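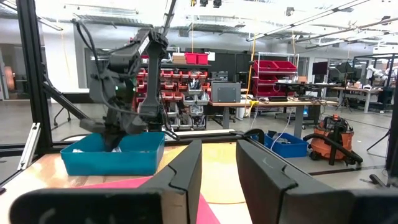
Section 5: Setting Up Your Sorting Table

Now for the fun part! Once the Trenent table is up and level, you can lay it out for sorting, and a good layout makes the whole job go faster.

1. Wipe the tabletop with a dry cloth. Light wood shows every speck, so give the corners a second pass.

2. Put the open blue bin on the left side of the table. Small white parts go in here, and they're easy to spot against the blue (we tried gray first and kept losing them).

3. Lay the colored sheet flat on the table, to the right of the bin. Smooth it from the middle out until the edges stay down on their own.

4. Tip in your first batch. Keep it to 30 pieces or fewer while you get a feel for the reach.

Note: Leave an open strip of wood between the bin and the sheet. You'll want it for anything you can't place right away.

CAUTION: Don't stack a second bin on top of the first. The rims don't lock, and a full bin will slide.

5. Move spare stock to a tiered rack close by. Small parts bins go in rows on the tiers, and bigger storage boxes can sit on top. Red and gray bins make a great two-color system: red for parts you use daily, gray for the rest!

Yesenia Solís worked out this layout, and we love how quickly people pick it up. Replacement sheets are listed in the Trenent parts list under number 598.

Continue to Section 6, Labeling the Rack.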